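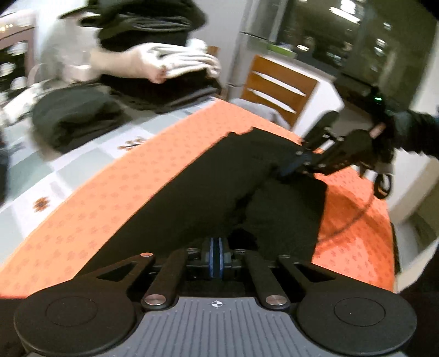
Hallstead Community Choir – Members' Desk

Frequently asked questions for new and returning singers

We collected these questions from the emails that arrive to the Members' Desk. If your question is missing, please write to us and we will add it when there is time. The answers were updated in June by Yamila Yáñez and checked by Ihor Kovalchuk.

Do I need to pass an audition?

No. You come, you sing, and in your second week Renata Salinas listens to you for a few minutes next to the piano. She does this only to hear which part is comfortable for you. You can bring a song in any language, or you can sing "Happy Birthday", as many people do.

I cannot read music. Is it a problem?

It is not a problem, but you will need some patience in the first months. We give a recording of every part, slow and at normal speed. About half of our altos learn only by ear. If you would like to learn notation, Fermín Figueroa gives a free beginners' class before the rehearsal, at 5:15 pm, in the small room behind the kitchen.

When and where do you rehearse?

Every Sunday, from 6 pm until 8 pm, at Zakaria Hall. The door on the street side is locked after 6:15, so if you are late please go through the car park and ring the bell two times. There is a tea break at seven. Bring your own cup.

How much does it cost?

The fee is $93 for a term, or $75 if you are a student, a pensioner or between jobs. We do not ask for any proof. You may pay in two parts. Your first two rehearsals are free, and after them we would like you to decide. Please pay by bank transfer and write your full name in the reference line. Last term we received three payments with the reference "choir" and it took us a long time to find the owners.

What do I wear for the concert?

Black from neck to foot, with long sleeves. Trousers, skirt or dress are all equally good, if the skirt covers the knee when you sit. Shoes must be black and quiet, as the stage at Tilach Church is hollow and every heel can be heard at the back. The orange scarf is given to you on the concert day and you return it the same evening, so please do not take it home in your pocket. Perfume is not allowed, for the reason that two of our tenors get asthma from it.

Can I borrow concert clothes?

Yes, we have a rack with shirts and long skirts in most sizes. Ask at the desk no later than three weeks before the concert. Return the clothes washed, please, and not ironed if the label forbids it.

Which folder should I buy?

Any black folder that opens flat and makes no noise. Ring binders make a click at exactly the wrong moment. The music shop on Neltix Street keeps a good one and gives our members a small discount when they say the name of the choir.

May I write in the scores?

In pencil only. Most of our scores are hired, and the library charges us for each copy with ink. Erase your marks before you give the copy back, also the jokes.

How many rehearsals can I miss?

Three in a term. If you miss more, you are still welcome to come and sing on Sundays, but Renata may ask you to sit out the concert. The last two rehearsals before a concert are compulsory for everybody. When you know that you will be absent, write to your section leader and not to the conductor.

What should I bring to the end-of-term supper?

One dish to share, with a small card that lists the ingredients. We need especially savoury dishes, because last year there were eleven cakes and one salad. Tables and tablecloths are ready from 5 pm. Please put your name under your bowl with tape.

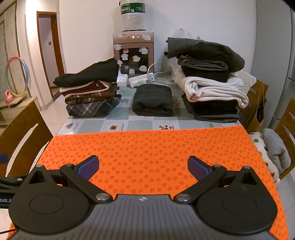 Can my children come with me?

Children from ten years can sit in the hall with a book or some homework. For the younger ones we unfortunately have no one to look after them. In the concert, children of every age are welcome, and we keep the seats near the side door for families.

Where does the money go?

The greatest part is the rent of the hall and the salary of our accompanist, Hafþór Riis. After that come the scores and the insurance. This year we also received a grant of $3,000 for repair of the piano, and this money cannot be used for any other thing. The accounts are on the noticeboard next to the coats, and you can ask for a copy.

How do I leave the choir?

We are sorry to see you go. Send one line to the Members' Desk and return your scores. The fee of the current term is not refunded, except in the case of illness or if you move to another city.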